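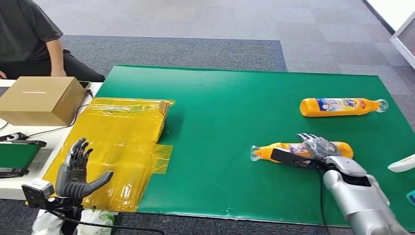
By Aparecida Vieira | Equipment Planning | 4 min read

A budget for a two-arm handling cell usually fails on the small lines. The arms are quoted to the dollar, and the hands, cables and mats go under "misc." Build the sheet in the order below.

Step 1. List the objects first. Write down each bottle, bag and box the cell has to pick up, with its width and full weight. The widest item sets the hand size. Send this list to every vendor before you ask for a price.

Step 2. Price the hands apart from the arms. Multi-finger hands need their own line for spare fingers and a second line for repair time. Gresix and Sulora both quote hands per pair, so check the unit before you compare.

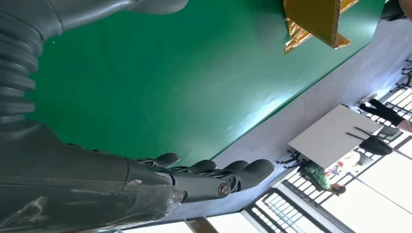

Ask for the lead time on each spare in writing. If it is longer than 27 days, buy one spare set with the first order.

Step 3. Add the wrist cameras, brackets and cables. Allow up to $2,000 for these in a two-arm cell. Cables wear at the wrist, so enter them as a yearly cost.

Step 4. Plan the floor and the work surface. Measure the reach of both arms, then add room for a chair and a table for the operator. 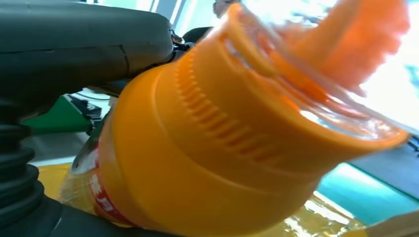

Gripper holding a bottle

Step 5. Set aside money for test stock. Bottles with ribbed caps and film wrap should be bought in the same packaging the cell will handle later. Enter them as a consumable.

Step 6. Send the sheet to purchasing with the quotes attached. Mark any line that has no written quote as open.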